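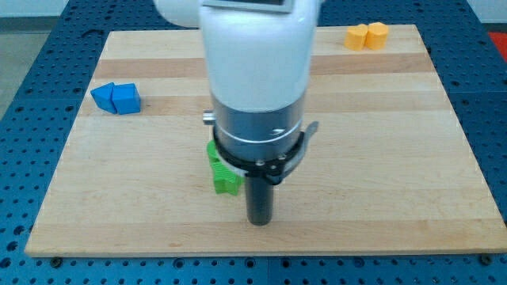

Sorting Cell Maintenance Meeting
Minutes, 12 April 2026

Present: F. Kristiansen (minutes), Prado, Atallah, Hukinell
Apologies: none received

1. Previous minutes
Accepted with one change. Item 3 said the rod tip was "fixed." Kristiansen asked for "tightened," as that is what was done. Changed.

2. Rod tip and clamp collar
Prado reported that the collar was retightened after the last meeting and the rod has stayed put. Atallah asked how anyone would know, given that no mark was ever made on the rod or the collar. Prado said it looks the same. Kristiansen did not think that was a measurement.
Hukinell pointed out that the lever and the two screws are being treated as if they do one job. Two people in the room had been using only the lever. Narneck's setup sheet mentions both, in different paragraphs, and gives no order.
Agreed: screws first, then lever, until Narneck says otherwise in writing. A paint line goes across rod and collar before the next run.
Action: Prado (paint line), Hukinell (letter to Narneck)

3. Tip height over the board
Height is taught by bringing the rounded end down until it is just clear of the wood and saving the point. Atallah finds this good enough. Kristiansen does not, having had two different heights from two operators on the same morning. A feeler gauge was bought in December for exactly this and is still in its sleeve.
Atallah said the gauge adds time to every changeover. Asked how much, he had not timed it.
Agreed: use the gauge for a trial of 200 cycles, write down the height before and after, then argue about it.
Action: Atallah

4. The board
Held by bolts through to the blue table. Hukinell believes the maple moves with the weather and would prefer an aluminum plate. Prado does not want to pay for a plate on the strength of a belief. There are no flatness readings on file, so neither side had anything to show.
Agreed: readings at 6 points, same points each time, marked on a paper template and not on the wood. No plate to be quoted until there are at least two sets.
Action: Hukinell

5. Blocks
The green block is the one that gets nudged when the rod comes down on its right. Prado blames the ridges. Kristiansen thinks the taught point is too close and the ridges are being blamed because they are easy to see. The blue and yellow pairs have given less trouble, but they also get fewer visits from the arm, so this proves little.
Agreed: move the taught point first. Leave the block alone. One change at a time, please.
Action: Kristiansen

6. Service interval
Narneck's rep suggests a full service every 2,000 hours and offered a contract. Hukinell asked what is included beyond wiping, checking and a sticker. The rep's reply ran to 18 pages and did not answer the question. Prado would still like the contract for peace of mind. Others were unmoved.
Deferred. Hukinell to ask for a parts list and labor hours on one sheet.

7. Any other business
Atallah asked that the log stop using "OK" as a full entry. Agreed without discussion. Entries to give the tool fitted, the height and who set it.
The spare collar is in the second drawer, not the first as labeled. Prado will move the label.

Next meeting to be called once the trial in item 3 is done.

F. Kristiansen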